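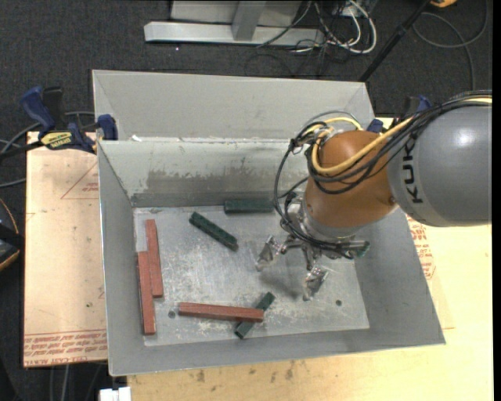 Sheet metal

Sheet metal is metal that has been rolled out thin and flat so you can cut it, bend it and fold it into things. I've been writing entries for this site for years and I keep putting this one off, mostly because the subject is so big. Ducts, filing cabinets, mailboxes, baking pans, car doors, the roof over my porch: all of it starts as a flat piece. I'll stick to what I know best, which is the small-shop side, and leave the big rolling mills to somebody who has worked in one.

What counts as sheet

People argue about this more than you'd expect. Very thin metal is foil, very thick metal is plate, and sheet is whatever sits in between. In the United States the usual line between sheet and plate is somewhere near a quarter of an inch, but it shifts with the metal and with who's selling it. When I ordered my first load from the Trevitz yard I used the word plate for something they called sheet, and the man on the phone was very patient with me.

Gauge

Oh, gauge. Thickness in the US is often given as a gauge number, and the number goes down as the metal gets thicker, so 10 gauge is a good deal heavier than 20 gauge. Worse, the charts aren't the same for every metal! A steel sheet and an aluminum sheet with the same gauge number have different thicknesses, and galvanized steel has its own chart again. My advice is to write down the thickness in inches or millimeters every single time and treat the gauge as a nickname.

Common metals

Plain mild steel is cheap, bends well and rusts if you so much as look at it. Galvanized steel is the same stuff with a zinc coating, and that coating is what gives new ductwork its spangled look (the pattern is zinc crystals, and I still find it pretty). Don't weld it without good air and the right mask, as the zinc fumes will make you properly sick. Stainless costs more, springs back more when you bend it, and shows every fingerprint. Aluminum is light and easy to cut, though some grades crack if you fold them too tightly. Copper is lovely on a roof and I can't afford it.

Cutting

For short cuts, hand snips are fine. They usually come with colored handles: red for curves to the left, green for curves to the right, yellow for straight lines. Longer cuts want a shear, which works like a giant paper cutter, and most shops of any size now have a laser or plasma table for the fancy shapes. I learned on a foot shear that had belonged to Behrouz Kermani, who ran the Kermani shop in Drevville before he retired, and I still think a foot shear is the nicest way to spend a morning. File your edges afterward. A fresh edge will open up your hand before you feel a thing.

Bending

The bending machine in most shops is a brake. You clamp the sheet and swing a hinged leaf up to fold it, or, on a press brake, you push the sheet down into a V-shaped die with a punch. Metal stretches on the outside of a bend and squeezes on the inside, so the flat piece has to be a little different in length from the sum of its sides. That difference is called the bend allowance or the bend deduction, depending on which way you do the arithmetic. I've ruined plenty of parts mixing up the two.

Metal also relaxes after you let go of it, so a fold made at 90 degrees opens up a touch. You bend past the mark to make up for it. How far past is something you learn by wasting scrap.

Hems and seams

A hem is an edge folded back on itself. It makes the edge stiffer and a whole lot safer, and it takes hardly any extra metal. Seams join two pieces by hooking their folded edges together, and the standing seam roof is the one everybody has seen. The old Mukham feed store has one with tall, close ribs, done by Kwadwo Boateng and his crew over two weeks one October, and I like to walk past it when it rains.

Other ways of joining are rivets, screws, solder and spot welds. A spot weld squeezes two sheets between copper tips and sends a strong current through, so the metal melts together in a little button. Car bodies are full of them.

Dents, scratches and rust

Bare steel wants a coating of some kind, whether that's paint, powder coat or plain oil. Paint holds up well until it gets chipped, and then rust can creep in under the edges. Sand back to sound metal, prime the same day, and paint over that. Galvanized is more forgiving, because the zinc next to a small scratch gives itself up before the steel does.

Shallow dents can often be tapped out from behind with a hammer and dolly. Go slowly and use light blows. If you hit too hard the metal stretches and you get a bulge that pops in and out like the lid of a jam jar, known in the trade as oil canning.

See also: Gauge charts; Press brake; Tinsmithing; Standing seam roof

Last revised August 13, 2024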